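Gap under interior door after new flooring, what do I do?

Asked by Kenna Halliday, August 10, 2019

We pulled up the carpet in the hallway and put down a pale vinyl floor. It looks good but now there is a gap under the bedroom door and I hear everything from the hall at night. The door is an old Hepburn, painted on both sides. Do I have to hang a new door, or is there a way to fill the space? I rent out the room so I would like it quiet. Budget is not big.

2 answers

Alcides Cuervo
You don't need a new door. Get a door sweep, the kind with a rubber fin, and cut it to width with a hacksaw. I paid 18 dollars for mine. Close the door, hold the sweep so the fin just brushes the floor, mark the screw holes and drill small pilot holes first. If it drags, raise it a little. 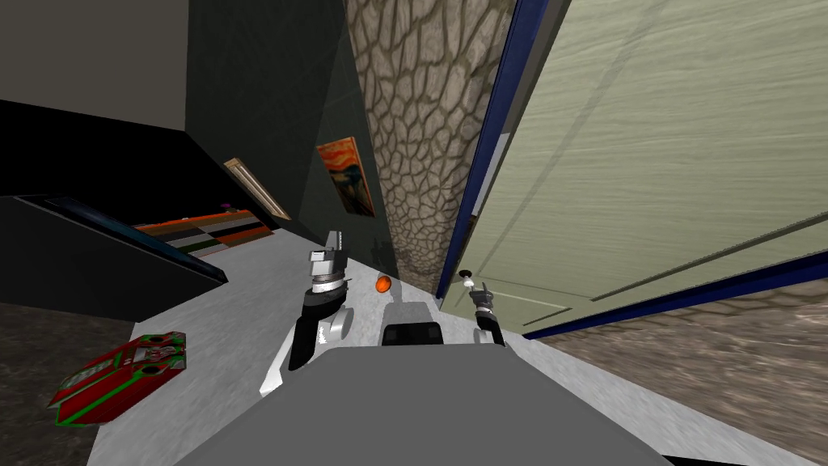
Door and pale floor, rendered view

If you don't want screws showing, there are automatic ones that mount in a groove, but you have to take the door down and rout the bottom edge.

Ellar47
we used a foam draft tube from Bostitz, 7 bucks, slides on, no tools. It falls off sometimes. Also check the sides, ours leaked more sound there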